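9 November 2024

Does Anybody Finish These Movies?

I keep getting told that Grendska is a lost comedy classic. Three separate lists of "forgotten gems" had it in the top 40, and all three used the same two sentences to praise it, which made me wonder how many of the list makers had sat through it. So I did, twice, once in July and again last night.

The plot: a ferry inspector arrives on a small island to shut down the only boat, falls in with the baker's family, and spends the rest of the picture pretending to be a priest. It runs a little under two hours and has maybe 12 good minutes. Those minutes are very good, I'll give it that. The funeral where he has to make up a hymn on the spot is as funny as people claim, and the choir catching on one voice at a time is a lovely bit of timing.

Then it goes back to the ferry schedule. There are eight scenes about the ferry schedule. Fans call this "dry." I call it a script that needed another pass.
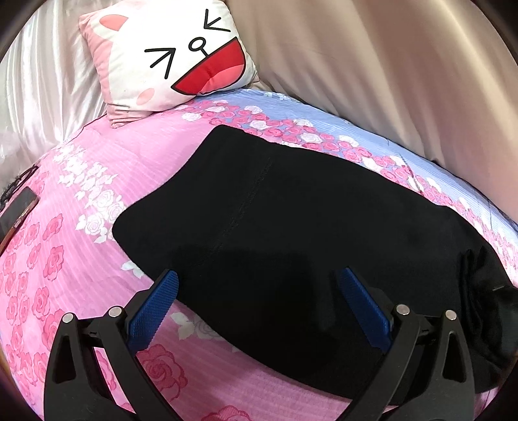
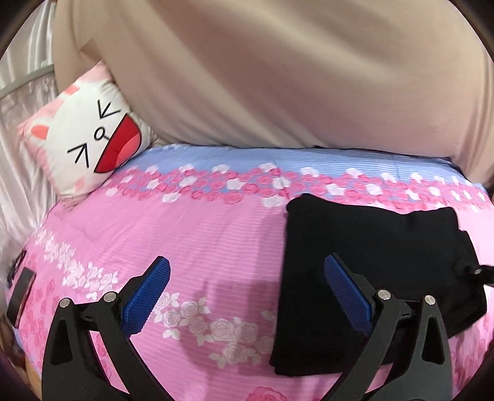
Is Grendska worth watching if you only know the hymn clip?

Watch the clip again and skip the rest, unless you have a real taste for slow village comedies. The clip leaves out a limp punch line about a goat, and it plays better that way.

My bigger gripe is with how these reputations get made. A movie goes missing for a few decades, a small label like Stundex puts out a cleaned-up disc, and suddenly it was always a masterpiece. The booklet with this one says the studio buried it out of fear. Fear of what? A ferry inspector? The essay never says. My guess is that it played to half-empty houses and got pulled after 17 days, and I can't say I blame the theaters.

The restoration does look nice – the harbor shots are crisp, and you can finally read the shop signs. The sound is another matter. Half the baker's lines are mush, and the subtitles skip them.

Next on my pile is Skama, by the same director, supposedly the better of the two. The people who say so are the same ones who sent me to Grendska, so I'm keeping my hopes low. I've got the disc on loan until the end of the month and will probably get to it after the laundry and the taxes.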